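Trosgate Safe Handling Pack, reviewed

The Trosgate pack promises good practice for gripper work in a box: a 294-page rulebook, a set of simulated tasks and a scoring sheet. A single license costs $300. I ran it for most of January with Povilas Lill, who has written more cell procedures than I have and was grumpier about it.

The rulebook is fine. Clear headings, plain wording, and a decent chapter on who may restart a stopped arm. The tasks are where I have doubts.

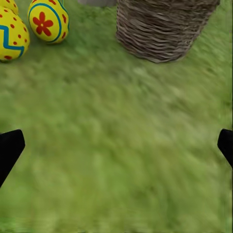 Approach clearance is the rule I care about most, and Trosgate gives it four lines. Keep the fingers open until they are over the part, it says, and don't brush the neighbors. Fine, but how close is too close? In the egg and basket task the three yellow eggs lie bunched together on the grass, so picking any one means getting a finger in beside another. The sheet has no minimum gap for that. It scores the drop into the basket and moves on.

Povilas also wanted a force limit for fragile parts - there is one, buried in an appendix, with no source given.

Buy it for the restart chapter if your shop has nothing in writing. I would not sign off a cell on its scores.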